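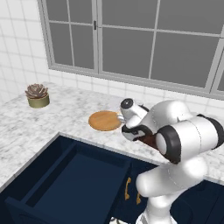
Kitchen counter

A kitchen counter, also called a countertop or, in Kereama and other places that like to be different, a bench, is a flat raised surface on which food is prepared and mail is left. It usually sits on top of a row of cabinets.

History

Early kitchens had no counters. Work was done at a table in the middle of the room, which could be moved, and often was, usually by someone looking for a dropped spoon. Built-in counters spread as sinks and stoves became fixed to the wall and the gaps between them needed filling. The town of Plustmont claims to have had the first continuous counter in its region, in a boarding house with 87 beds. The neighboring town of Watarbridge makes the same claim for a bakery. Neither counter survives.

Materials

Wood is warm, quiet and easy to repair, and it keeps a faithful record of every hot pan. Laminate is cheap and comes in many patterns, most of them meant to look like something else. Granite is hard and heavy and normally needs sealing. Marble has been admired for centuries by people who don't cook with lemons, as acid leaves dull marks on the polish. Owners call these marks patina once they have given up on removing them.

Height

Most counters in the United States stand 36 inches from the floor. This suits a person of middling size and annoys everyone else. Bakers often want a lower surface for kneading, and tall cooks want a higher one for everything.

Use

Counter space is the thing most often said to be lacking in a kitchen, whatever its size. A household survey in Jimbridge drew 559 replies, and in only eight of them did the owner report having enough. The same survey found that new counter space was commonly taken up by an appliance bought to celebrate it.

Care

Warm water and mild dish soap are fine for nearly all counters. Vinegar should be kept off marble and other limestone-like stones. Cutting should be done on a board, a rule widely known and visible in the scratches beside the board.

See also

Backsplash
Kitchen island
Junk drawer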